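Applications open for community meditation teacher training in Tarkville

The Fankhauser Centre for Contemplative Practice has opened applications for its next training course for meditation teachers who wish to work with family carers. The course will be held at the Centre's rooms in Tarkville, with a practice weekend at Brullcombe, and begins in February.

The training is intended for people who already teach meditation or mindful movement and who have a regular practice of their own. Applicants from nursing, social work and occupational therapy will also be considered if they can show that they have led groups. The Centre will offer 9 places, the same number as on the previous course, so that each trainee can be observed while teaching and receive written comments. 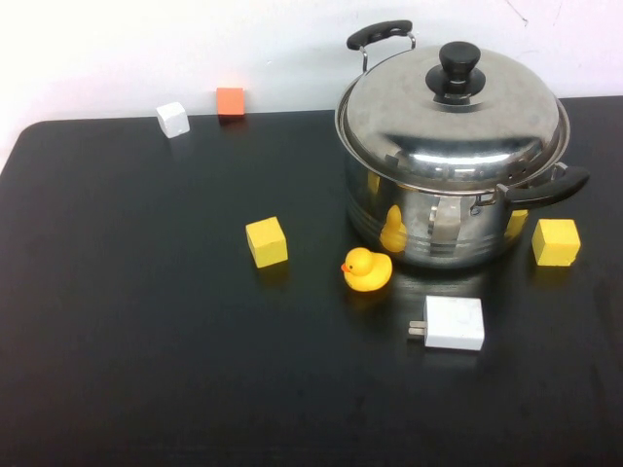

Family carers often find it hard to attend a weekly class. Many cannot leave the house at a set time, and those who can may need to return at short notice. The course therefore gives a good deal of its time to short practices which can be done at home, seated or standing, in five minutes or less. Trainees will learn to build these around things carers already have to hand and tasks they already do. A lidded steel cooking pot may serve as the object of attention, with the carer resting their gaze on the curve of the lid or the black knob at its centre for ten slow breaths. The same approach is used with folding linen, waiting for a kettle and sitting beside a bed.

Teaching will cover the use of plain language, adapting posture for people with back or shoulder pain, working with tiredness and broken sleep, and recognising when a participant needs support of another kind. One full session is given to grief, including the grief felt by those who care for a person with dementia. Another looks at the limits of the teacher's role. Trainees are not being prepared to act as counsellors, and the Centre expects them to know the local services to which a carer may be referred.

The course grew out of the Ustisik programme, under which the Centre has offered free sessions to carers in Tarkville and the surrounding villages. Attendance over the life of the programme now stands at 1253, counted by session. Requests from outside the town have increased and the Centre does not have enough teachers to meet them. Those who complete the training will be invited to assist at Ustisik sessions, first alongside an experienced teacher and later, where both parties agree, on their own.

The building in which the training takes place dates from 1882 and was formerly a reading room. The main practice room is on the ground floor and has step-free access from the side entrance. There is a hearing loop. Chairs, mats and blankets are provided, although trainees may bring their own if they prefer. 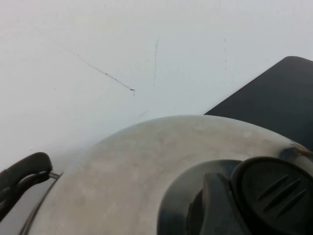 Trainees who live at a distance may attend two of the taught sessions online by prior arrangement. The practice weekend must be attended in person. Accommodation at Brullcombe is in single and shared rooms, and a vegetarian lunch and supper are included in the fee. Those with other dietary needs should give details on the application form. Quiet is kept at Brullcombe from after supper until breakfast, and telephones are left in the lockers provided — an exception is made for anyone who has caring duties and must remain within reach.

Between sessions, trainees are asked to keep a short teaching diary and to lead a group of their own, which may be an existing class. A tutor will visit this group once, or watch a recording if every participant has given consent. There is no written examination. A certificate of attendance is issued at the end of the course to those who have completed all parts of it, including the teaching diary.

The full fee is £2000, payable in instalments. Reduced-fee places are available to applicants on low incomes and to those who are, or have recently been, unpaid carers. The reduction is decided before interviews are held and has no bearing on the offer of a place. Applicants who wish to be considered should complete the second page of the form. Travel costs are not covered, but the Centre can put trainees in touch with one another to share journeys.

All trainees who are offered a place will need to hold current teaching insurance by the first session and to complete the safeguarding module supplied by the Centre. Those who work with adults at risk through another body may submit that body's certificate instead, provided that it is still valid. Two references are required, one of which should come from a person who has attended the applicant's classes or supervised their work.

An open evening for those considering the course will be held in the main practice room, beginning at 7 pm. It will include a short seated practice and time for questions to the teaching team. Places should be reserved through the Centre's office, which can also supply the application form in large print.

Applications received after the closing date will be held for the following course unless the applicant asks otherwise. Interviews last half an hour and may be held in Tarkville or by telephone. The date of the open evening and the closing date for applications are given on the Centre's training page and in its monthly newsletter.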